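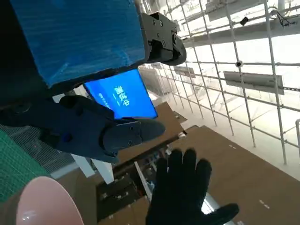
Raghda Mahasneh, Flooring Adviser, Plustport
August | 4 min read

Home News Floors Stairs Samples Contact

Sorting out the hall floor at last

I've spent most of my working life telling other people what to put on their floors, so it's a bit shameful that my own hall has had the same nasty beige carpet since we moved in. It had a bald patch by the front door and a tea stain near the stairs that I'd been covering with a shoe rack. Well, it's gone! Up it came one evening after work, gripper rods and all, and I've got the scratched hands to prove it.

Lots of you write in about halls, so I thought I'd tell you how mine has gone, including the bits I got wrong.

Under the carpet were the old floorboards, and I did have a little dream about sanding them. You know the look, all honey-coloured and a rug down the middle. Then I got down on my knees with a torch. Somebody had cut into them for pipes at least twice, one run had been patched with chipboard, and the gaps by the meter cupboard were wide enough to lose a pencil in (I lost a pencil in one). So I went for oak block laid in herringbone, the small Ghanem blocks, because our hall is narrow and big ones look daft in a narrow space.

First job was getting the base flat. I screwed down everything that squeaked, then swapped the chipboard for proper timber, then put plywood over the lot. Raed Mansour from our fitting team came round to look at it and put his long level across the doorway to the front room, and there was a dip I'd completely missed. I'd been checking along the hall and never across it. If you only take one thing from me this month, check both ways, and corner to corner as well.

The levelling compound was Trornumo, which we sell, and I'm allowed to grumble about it because I also like it. It goes off fast. I mixed too much, got a phone call from my sister halfway through, and ended up with a very flat bucket. Mix half of what you think you need and leave your phone in the kitchen.

Then there's the wood itself. Mine sat in the hall for 18 days in opened packs, with all of us climbing over it to get to the loo. People hate this part and I get a lot of pleading emails about it – can it go down straight away, can it wait in the garage instead. No to the garage, please. It wants to be in the house where it's going to live, with the heating as you'd normally have it.

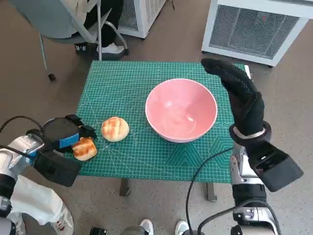
Setting out is where herringbone goes right or wrong, and I gave it a whole evening before I opened any glue. You find the middle of the hall at both ends, snap a chalk line between the two, and work off that. Don't trust the walls. Ours are nearly an inch out from front door to kitchen, and if I'd followed the left-hand one the pattern would have wandered off like a drunk. I like to add cross lines too, at right angles, and a couple of diagonals for the points of the blocks to follow. The green mat under those two buns has the same sort of thing printed on it, a fine white grid with faint slanting lines running through, and if you can get your plywood looking something like that in chalk you'll be very happy with yourself later. Dry lay a few rows and stand at the front door to see how they look before you commit.

Gluing took me a weekend. I did the body of the floor and left all the cuts for the edges until last, which meant hiring the saw for just the one day. The hall used 378 blocks, not counting waste, and I had 57 left over, so yes, I over-ordered. I'd still do it again. Cuts eat up more than you'd think with this pattern, and matching a new batch a year later is miserable.

The thing I got wrong was the front door. I'd measured the clearance with the carpet gone but forgot the ply and the blocks together, and it wouldn't open over the new floor. Off it came, and Raed planed the bottom while I stood in the street holding one end and saying hello to the neighbours. Measure your doors before you order anything, and if there's a letterbox draught strip or a metal bar on the bottom, take that into account too.

It's had two coats of oil so far and I'll give it a third when the kids are at their dad's. The Nedier showroom has a sample board in the same blocks and the same oil, just inside on the right, if you want to see it in the flesh. Bring your hall measurements and I'll help you with the sums. Next month I'm doing stairs, so do send me your squeaks.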